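Notes for the Clernell talk, "Does the bread basket earn its place?"
Shagufta Lashari. Slot is 15 minutes, keep questions for the end.

Start with the claim. Every guide to running a small snack counter says put out a basket. It looks warm, people trust it, sales go up. Ask the room who has seen a number for that. I haven't. I asked Nermin Sezer, who trained half the counters in Banport, and she said it was "just known." Pause here.

Say plainly that I like wicker. I own too much of it. My doubt is about what it does at a counter where the goods are already bagged. A clear bag shows the customer the food. Tip the bags into a basket and they slide to the middle, the bottom ones get crushed, and anything flaky turns to dust.

Then the rack. Hanging bags from a wire rack is ugly and I will not pretend otherwise. But the bags stay apart and you can see what is left. 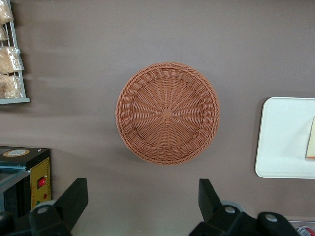

Go on to cleaning. A woven base catches crumbs where the strands cross, and a cloth goes over the top of them. I have been told to shake it out. Fine, over what? The shelf you just wiped? Somebody will say use a liner. Then the customer is looking at a napkin, and we bought the wicker for its looks.

Counter space next. Round things waste corners. If there is a plug-in appliance beside the basket, you also need to reach its switch without leaning over the food. Sobia Ghauri disagrees with me on this and may say so from the floor. Let her, she runs a busier counter than I do.

What I tried at Mikedach in October: two weeks with the basket, then two without. I did not see a difference I would bet money on. Be fair about it, that is a short trial and the weather changed. Do not let anyone quote it as proof.

Where a basket might work: loose rolls, tongs, fast turnover. Or for handing an order across. Skip this part if we are past the 12 minute mark.

Last thing, ask for figures. If anyone has kept a proper tally with and without, I want to see it, even if it makes me look silly. Leave my email up during questions.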